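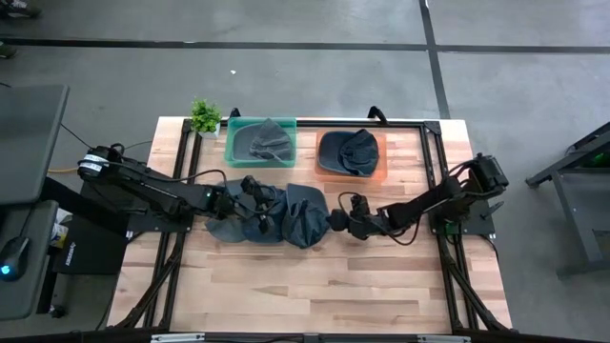

Urnine Cap Washing Cage, after one summer of sweat

I own too many baseball caps. I also have the kind of forehead that ruins them, so by July the front of every hat I like has a white tide line on it that looks like a map of a small coast. For years I dealt with this by buying more hats.

The Urnine cage is two plastic shells that snap together around a cap so you can wash it without the brim folding in half. It comes in gray or a sort of dental blue. I got the blue, having been offered no other color by the hardware store in Pruvdale, and paid more than I would like to admit for something shaped like a colander with a visor.

Getting the cap in is easy. Getting the cage shut takes practice. There are 4 clips, and the two at the back need to go first, a fact the leaflet saves for the other side of the page, after the warranty. Do the front ones first and the back springs open with a noise that sends the cat upstairs.

The box suggests the top rack of the dishwasher. I tried it once with an old cotton cap and no dishes. The sweat line faded a lot. The cap also smelled of lemon and, faintly, of lasagna, for a week. I went back to the washing machine, cold, gentle cycle, with half the detergent I would use for towels. That works better, though on the spin the cage knocks against the drum like a neighbor with a complaint.

Results depend on the hat. Plain cotton twill came out very well. A polyester running cap came out well too, but it would have done that in a sink. My wool one I left alone, and you should too. Anything old enough to have a cardboard brim is going to turn to oatmeal, and the cage will hold that oatmeal in a lovely curve.

Drying is where it earns some of its price. Leave the hat in the cage for 15 minutes so the crown sets, then take it out and put it over a bowl. If you leave it in overnight, the slots print a waffle pattern on the front panel. Mine took some steam to remove.

I have also used the Damgaard one, which is wire, cheaper, and rusted by its second month. It left an orange dot on a white cap that I now tell people is a logo.

Would I buy it again? Yes, grudgingly, in gray. Three and a half stars. The missing star and a half is for the clips and for the leaflet, which spends a full paragraph warning me not to wear the cage on my head.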